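We use cookies to remember your reading position. Accept | Manage settings

Posted in July by the Mostyn coursebook team

Chapter 10
What Are You Paying For?

Most equipment budgets go wrong before a single price has been asked for. A manager sees a machine do something clever, goes back to the office and starts looking for a job that it might do. By the time anyone writes down what the job is, the machine has been chosen and the sums are bent to fit.

This chapter takes the slow road. We begin with the task, then the cost of doing it by hand, and only then the price of the kit. Two-armed robots with fingered hands are a good place to practise, as they are easy to like and hard to cost. Peg boards are a common way of showing them off. The parts are large and plain, and the places they belong are marked out in advance. Your own parts bin is unlikely to be so kind. 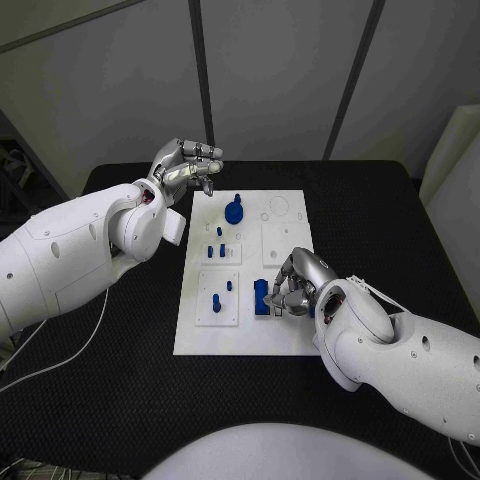
Fig. 10.1 Peg board work with two arms. The right hand is at the tall blue block; the left holds nothing.

Look at a figure like this as a buyer. How long does each part take? How often does a person step in? A still picture can't tell you, and a sales film may not either, if it has been cut. Ask for an unbroken hour, filmed on a dull afternoon, with your parts.

Take the case of Cellow, a small maker of pump fittings, which was offered a two-armed cell by a supplier called Vurard. The quotation ran to 16 pages. Fourteen of them dealt with the arms. Spare fingers had one line, marked "on request". Training was given as "included", with no number of days against it. Nothing was said about who would set the cell up again when a fitting changed shape, and Cellow had 277 fittings in its catalogue.

The firm did one sensible thing. It asked what a second hand was for. Two arms cost more to buy, more to insure and more to mend, and they earn that money only if both are busy or if one steadies what the other is fitting. If the second arm spends most of its day waiting, you have bought a very dear spare. A plain gripper and a well-made fixture may do the same work, and the fixture won't need a software licence.

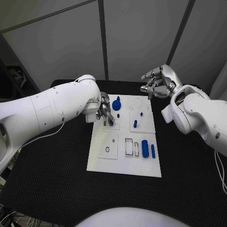
Wumedach, replying to an early draft of this chapter, objected that we were being unfair: a fixture has to be made again for every new part, and the cost of that seldom shows up in anyone's budget either. We accept the point. It belongs in the sum, on the other side, and it should be put there with a real figure from your own workshop.

Before reading on, pick one job you know well and write down:

- what it costs by hand over a year
- how often the part changes
- who would be called when the machine stops, and what they charge

Keep the sheet. Section 10.1 starts with the third line, the one most often left blank.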